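How to Sort a Pile of Mismatched Bins Without Buying More Bins

By Lerato Zulu
Posted 22nd August in Shelves & Drawers

Everyone who owns storage bins eventually needs somewhere to store the storage bins. I reached that point in May, when I opened the hall closet to get a bin to put some other bins in, and a third bin fell on my foot.

If you have the same closet, set aside an afternoon. You'll need a table, a damp cloth, a roll of masking tape, a marker, and the strength of character to put a lid in the recycling.

Step 1. Get every bin out

All of them, including the one under the sink with the dried-up sponges. Tip the contents into a cardboard box or onto a bed you don't plan to sleep in for a few hours. People like to skip this and sort the bins while they're still full. Those people end up moving the same batteries from room to room until they die (the batteries, mostly).

Step 2. Look at each one up close

Pick up the bin and turn it toward a window or a lamp. Pale plastic lets light through where it curves, and a hairline crack will show up there long before it shows on the flat of the wall. Run a thumb around the rim and spend a little extra time on any cutout you'd use as a handle. That spot takes all the weight when you haul a bin off a high shelf, usually over your own head.
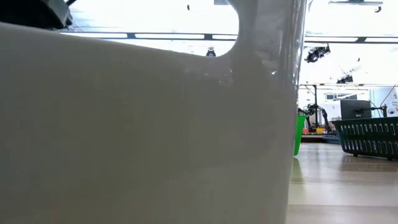 White bin, side wall and the dip in the rim.

Cracked bins go. A scuffed bin can stay, and so can one with the ghost of an old price sticker. Cooking oil on a paper towel gets the glue off, then dish soap gets the oil off, and then you can wonder where the last ten minutes went.

Step 3. Sort by type and forget size for now

My first instinct was to line everything up from large to small, like a family portrait. It looked lovely and was no help at all. Bins nest with their own kind. A vented one shoved inside a solid one will go in fine and come out only after you've sat on the floor with it between your knees.

So make one group for each design. If you've got more than four groups, somebody in your house has been shopping without supervision. Check the mirror.

Spread them over the whole table before you start stacking. You want to be able to grab any bin without lifting another one, and you want the odd ones to stand out. I finished with nine: three white, three bright green and three black baskets with holes in them. I would have sworn in court that I owned two green ones.

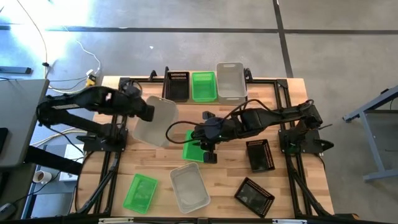
Once the groups are settled, try nesting each one. Same direction, rims level, no forcing. If the top bin rocks, take it out, give it a half turn and try again. Bins that won't nest with their own type have usually warped, and a warped bin can retire to the garage and hold rags.

Step 4. Give each type a job

This is the part that keeps the closet from going back to what it was.

Solid-sided bins: anything small, leaky or likely to shed. Cleaning bottles, craft supplies, screws, birdseed.

Vented bins: potatoes, onions, gym shoes. Things that need air, or that you need to have air.

Perforated baskets: cables, gloves, hats, dog leads. Skip pens. A pen will find the hole.

Translucent bins go on the high shelves, so you can get a vague idea of what's inside from below. Put the rest at waist height or lower.

Step 5. Label the short end

Masking tape and a marker. I own a label maker, a Tuvesby, and it lives in a bin I haven't labeled. Write what's in there now and skip the aspirational categories. "Hobbies" is not a label. "Yarn, 7 balls, all gray" is a label.

Stick the tape on the end that faces out. I did 212 of these for my sister's pantry and garage a while back and put a good third of them on the wrong end. She still brings it up.

Step 6. Put back less than you took out

Fill each bin to a couple of inches below the rim so the next one can sit above it without crushing anything. Leave one bin of each type empty if you can spare it. Nest the empties together on the bottom shelf and resist the urge to put something in the top one, just for now, just until the weekend.

Lids get their own pile. Match what you can. Whatever's left over after that has no bin in this house.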